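Zahngesundheit beginnt vor dem ersten Schultag
Ein Gespräch mit Skye Matheson, Leiterin der Kinderzahnheilkunde am Zahnmedizinischen Zentrum Clerkholm

22. Mai 2019

Das Zahnmedizinische Zentrum Clerkholm hat seine Abteilung für Kinderzahnheilkunde zum Jahresbeginn neu geordnet. Die Prophylaxe für Kinder im Vorschulalter wird seither in einer eigenen Sprechstunde angeboten, getrennt von der allgemeinen Behandlung. Skye Matheson leitet die Abteilung seit der Umstellung.

Den Anlass sieht sie in der Altersstruktur der Patientinnen und Patienten. »Wir haben in den vergangenen Jahren viele Kinder erst dann kennengelernt, wenn bereits Beschwerden vorlagen«, erklärt Matheson. Ein erster Besuch unter Schmerzen präge das Verhältnis zur Zahnmedizin oft über lange Zeit. Das Zentrum empfiehlt deshalb, den ersten Termin mit dem Durchbruch der ersten Milchzähne zu vereinbaren.

Für die Erstvorstellung sind 57 Minuten vorgesehen, eine Vorgabe, die aus der internen Terminplanung stammt und auch im Haus gelegentlich für Verwunderung sorgt. Die eigentliche Untersuchung nimmt davon etwa 15 Minuten in Anspruch. Die übrige Zeit gehört dem Gespräch mit den Eltern über Putztechnik, Ernährung und Fluoridierung sowie der Eingewöhnung des Kindes. »Wenn ein Kind beim ersten Mal den Mund nicht öffnen möchte, dann vereinbaren wir einen zweiten Termin«, so Matheson. »Zwang lehnen wir in der Abteilung grundsätzlich ab.«

Auf die Frage nach den häufigsten Versäumnissen nennt sie gesüßte Getränke in der Nuckelflasche, vor allem in der Nacht. Auch das Nachputzen durch die Eltern werde vielfach zu früh aufgegeben. Ihr Kollege Nelu Surdu, in der Abteilung für Versiegelungen und Füllungen zuständig, ergänzt: »Der Milchzahn ist Platzhalter für den bleibenden Zahn. Geht er vorzeitig verloren, müssen wir uns unter Umständen Jahre später mit Fehlstellungen befassen.«

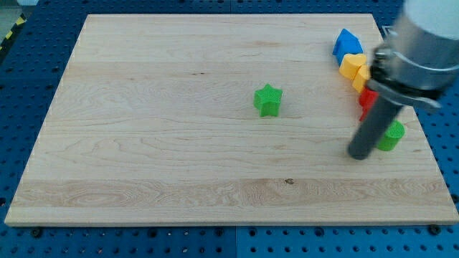 Grüner Sternbaustein auf hellem Holz.

Mit den Kindertagesstätten in Clerkholm und im benachbarten Urley besteht eine Vereinbarung über Gruppenprophylaxe. Die Einrichtungen werden 2 Mal im Jahr aufgesucht, der nächste Durchgang beginnt im Juni. Die schriftliche Einwilligung der Sorgeberechtigten ist der jeweiligen Kita-Leitung vorzulegen. Einen individuellen Vorsorgetermin ersetzt der Besuch nach Auskunft der Abteilung nicht.

Zur Behandlung unter Vollnarkose äußert sich Matheson zurückhaltend. Sie komme nur nach ausführlicher Aufklärung und in Abstimmung mit der Kinderärztin oder dem Kinderarzt in Betracht. Die anästhesiologische Betreuung liegt bei Torquil Cruickshank. Anmeldungen für die Vorschulsprechstunde nimmt das Sekretariat der Abteilung telefonisch oder schriftlich entgegen.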